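Sourdough starter gone quiet since January

calterkitchen
Hello all, I do hope someone kind can help! My starter was lovely and bubbly until January, and now it just sulks in its jar — barely a bubble, even 6 hours after a feed. Our kitchen is rather chilly, if that matters.
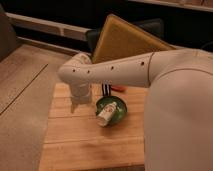
I feed it plain white flour and tap water, once a day. Should I start again?

Idolel
Oh, please don't bin it! Mine does this every winter. Find it a warmer shelf and swap half the white flour for rye for a few days.

pakgate13
just buy yeast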